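3.2 Materials and the Problem of the Odds and Ends

Prior work on household tidying has tended to study objects that already know where they live. Forks go with forks. Participants agree on this at rates so high that the resulting papers are mostly about forks. We wanted things people would argue over, and so the Eldale set was put together with a certain amount of malice. It mixes dishes, cloth, toy food and small items of no fixed address, all laid out on a white tabletop where they can be seen clearly and blamed individually.

The toy food deserves a word. We chose it over the real thing on grounds of hygiene and cost, and then found that it raised a better question than the one we had planned to ask. A slice of orange made for play is food when it sits near a plate and a toy when it sits near nothing in particular. Pilot participants moved it back and forth between the two categories within a single sentence. One of them put it in the fruit group, took it out again, and asked whether we had a drawer for "lies."

The cloth caused trouble of a different kind. It is bright blue with a small printed pattern, and depending on whom you ask it is a napkin, a dish towel, a bandanna or "just fabric." We did not rule on the matter. The black clip was added late, after Ifeoma Amadi pointed out that every kitchen she had ever cleaned contained at least one object with no business being in a kitchen. When an arrangement left the clip lying on the cloth, as in Figure 2a, people often sorted the two together, on the theory that somebody must have meant something by it.
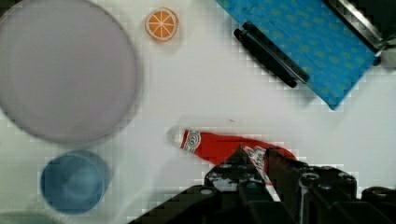

3.3 Layouts

Each household saw the set in more than one layout. We call these Drirnetti layouts, after the apartment building where the method was first tried, on a Sunday, on a table that was also needed for lunch. A layout has to satisfy two rules. No item may be hidden entirely by another, and nothing may be placed in what a reasonable adult would call its proper spot. The second rule proved hard to follow. Our own team kept nudging the dishes into order as they walked past, and one layout had to be rebuilt after a coauthor, while on the phone, tidied it.

The toaster oven was the only appliance we kept. Earlier drafts of the protocol included a kettle as well, but participants treated the kettle as furniture and never mentioned it. The oven they could not leave alone. It has a door, and a door is an invitation. Food was assigned to it, then dishes, and in one memorable session the cloth, with an explanation involving warm napkins that the interviewer wrote down in full and that we have agreed not to reproduce.

We coded any plan that used the oven as storage separately from plans that used it for cooking. The distinction is less clean than it sounds. A person who says the orange "goes in the oven for now" may be describing a meal, a hiding place, or the state of their own kitchen. Coders were told to go by the verb. Where there was no verb they were told to go by the tone of voice, and agreement between coders dropped accordingly.
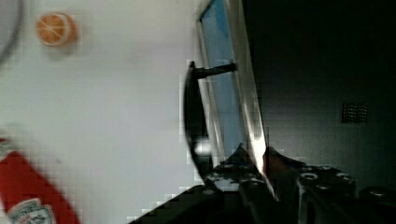 Figure 2b. Oven door, with orange piece and ketchup bottle at left.

The ketchup bottle sat in the same gray area as the oven. Participants were quick to call it food, and just as quick to leave it out when asked to put the food away. Condiments appear to enjoy a kind of diplomatic status on the American table. They are permitted to remain after everything else has been cleared, and their removal is regarded as a little hostile. When the interviewer asked where the ketchup should go, the commonest reply was a pause, followed by "It's fine there."

3.4 Procedure and Coding

Sessions took place in the evening, in September, when people could be counted on to be home and slightly tired. We consider the tiredness a feature of the design. A rested person asked to sort a table will produce something admirable that has no bearing on how they live. Each participant was shown a layout and asked to say aloud, for every item, where it belonged and why. They were then asked to group the items in any way they liked. Finally they were asked which item they would deal with last, a question we borrowed from the Eide interviews and which gave us most of our usable material.

In all, 71 participants completed the three tasks. Their remarks yielded 639 placement statements, each of which was given a single code for the reason offered: use, material, color, resemblance, or resignation. The last code was not in our original scheme. It was added when the first coder reached a statement that read, in its entirety, "Oh, just stick it in the colander," and could find nowhere else to put it.

The colander, as that statement suggests, became the default home for everything nobody wanted to think about. It is large, it is open, and in the widest layout it sits well within reach of the mug and the cup. People who had just explained that a colander is for draining would go on to fill it with toy fruit. Pressed on this, they described it as a fruit bowl. Pressed further, they described it as a fruit bowl with holes.
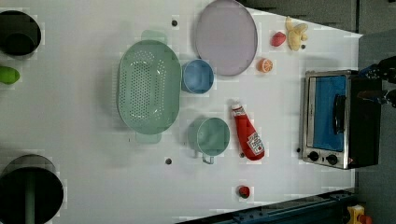

Color did more work than we expected. The mug and the colander are both mint green, and a good many participants paired them for that reason alone, sometimes while conceding that they would never be kept in the same cabinet. The plate, which falls somewhere between lavender and gray, was left without a partner and was often placed last. Several people spoke of it with sympathy.

We had planned to exclude color matches from the analysis as a side effect of using bright, cheerful materials. We changed our minds after reading the transcripts. Sorting by color is what people do when function has stopped helping, and on this table function stopped helping early. The Oltus coding guide treats such answers as noise. Our feeling is that anyone who has opened a real kitchen cabinet will recognize them as a system, if not one that its owner would care to defend before guests.

A limit of 90 minutes was set for each session. It was meant as a generous ceiling. The sessions that ran up against it were those in which two members of a household took part together, and in every such case the remaining time was lost to the clip.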